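Lemieux Garment Steamer: Preparing the Garment

1. Fill the tank to the 600 ml line and close the cap.
2. Set the dial to Cotton and wait 11 minutes.

Caution: Keep the hose off the floor while the tank is full.

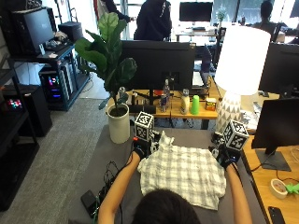

Steam works best on fabric with no folds under it. Lay shirts out on a covered table first. A plaid shirt crumpled near the collar, with a fold standing up, needs smoothing there before you start.

3. Hang the garment and steam downward.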